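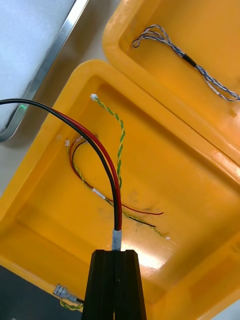

Horacio Bustos reckons we are all looking at the wrong jobs. Folding towels and stacking plates get the applause, he wrote to me after the last gallery went up, but ask a machine to sort out a drawer of odd bits of wire and you will learn far more about whether it is ready to come and live with you. I have been turning that over ever since, and I must say I have come round to most of it.

Search this gallery Go Clear

Wire is a dreadful thing to tidy, as anybody with a shed will know. It bends where you don't want it to, it springs back, and it hooks itself round its neighbour the moment you lift it (I once spent most of a wet Sunday in April getting a doorbell lead free from a set of fairy lights, and I have two hands and a fair amount of patience!). A cup stays the same shape wherever you pick it up. A cable has a new shape every time, so whatever is holding it has to cope with the far end wandering off on business of its own.

In the picture at the top it's a black and red cable in the gripper, held at a little band of white, with more wires lying in the yellow box underneath. Look at the green and yellow pair twisted together, with the small white connector on one end, and think how you'd go about picking that up yourself.

So can they do it yet? My own feeling, for what it's worth, is that a bench job like this is nearer than the kitchen is. At the Grullcombe repair morning we had 132 leads handed in, and it took 4 of us until nearly lunchtime to get them into bundles, with a good deal of tea and one long argument over what counts as a spare. I would gladly give that work away. I'd want to see the same machine manage 100 leads in a row before I left it alone with the box, though, and I'd want it to put aside the frayed ones, which even we kept forgetting to do.

Horacio has promised me a longer letter on plugs and sockets, and I'll add it to this page when it comes.

Page last changed 04/06/2026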